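March 2025
Bay 2, Begum workshop. Table top and walls.

Spent most of the morning on the inside of the bay. Started with the top. It had a film on it that a dry cloth only pushed about, so I went over it with Cilter in warm water, 200 ml to the bucket, then plain water, then a dry cotton cloth. Two goes. The first bucket came out greyer than I expected. The blue roll we keep by the sink sheds too much for this job and I ended up picking bits off with tape, so please use the cotton ones in Murdo's drawer and put them in the wash bag afterwards.

Colour. Skye calls it mint and Teemu calls it hospital green. The order sheet from Stustosberg calls it "pale aqua", so anyone searching the old emails should try all three. I like it better than the plain white we had in Kateo. White on white made the back edge of the table hard to find, and small pale parts vanished on it. The posts in the back corners help as well, being grey.

Walls next. Back and right came up well with the same mix and a soft sponge. The left is the awkward one. I did it last, when the water was already dirty, and had to change the bucket and start again. Smudges low down will not shift with Cilter. They are faint, and I could not feel anything with a fingertip, so they may be in the surface. Did not try anything stronger. Styliani has the neat cleaner locked away and wants it tested on an offcut first – fair enough after last June.

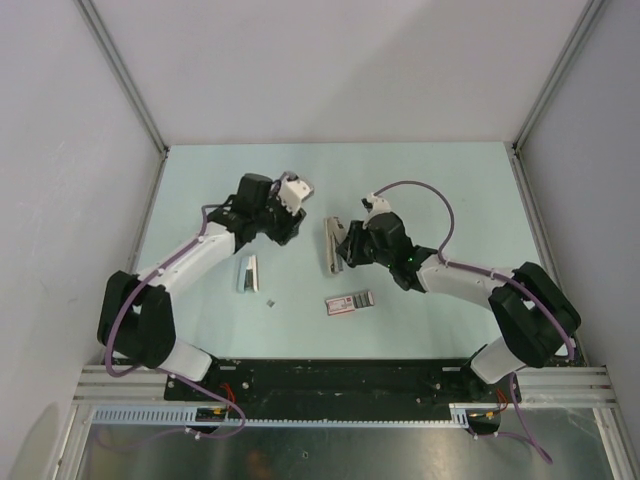
Mint top, white walls. Faint smudges on the left one.

Measured while I was in there. Usable depth clear of the mounting plate is 700 mm by my tape. Kidus got around 800, but he was measuring from the front lip and I was measuring from the plate. Both numbers are now on the card by the door with a note of where the tape started. If you order trays for this bay, go by the smaller one.

Checked the corner posts for movement by leaning on them. Left is solid. Right has a very slight tick when you push it near the top, which I think is the bracket behind and nothing to do with the post. Nipped the bolt up a quarter turn and the tick is still there. Murdo to look when he is back, no hurry.

Light. There is a soft shadow on the lower part of the left wall and I spent far too long treating it as dirt. Moved the lamp stand in the aisle and it made no difference. Skye wonders if a diffuser sheet overhead would even it out. We have an offcut of the right stuff on the rack, shelf 84, but it would need trimming and I have not asked whether it is spoken for.

Rules for the top, agreed with Teemu over lunch:
No tape left on overnight. Low-tack only, and peel it slowly.
No marker pens. Pencil on masking tape if you need a position.
Mugs stay on the bench outside. Mine as well.
Wipe after each session with a damp cloth, no Cilter unless it is properly dirty.

Stores: Cilter is down to the last third of the bottle. Asked Kidus to add it to the Stustosberg order along with two sponges. He wants to know if the unscented kind is the same stuff. I don't know, the label doesn't say.

To do
Offcut test for the left wall, with Styliani
Right post bracket – Murdo
Ask about the diffuser sheet
New card for the door, the old one is mostly crossings-out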